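Home | Projects | Reports | Contact

Goicoechea hand gripper kit: was it worth it?
Halldóra Kragh, Rultilthorpe

The seller promises "lab-grade grip" for 500 a pair. I doubt it. The manual skips a step, and 4 screws in our kit didn't match the parts list. We spent April on food boxes, which the leaflet calls easy. I would want far more trials before believing that.

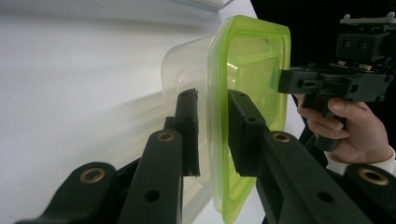
Fig. 1. Two grippers at the lime-green rim of a clear container.

16 shares | 4 comments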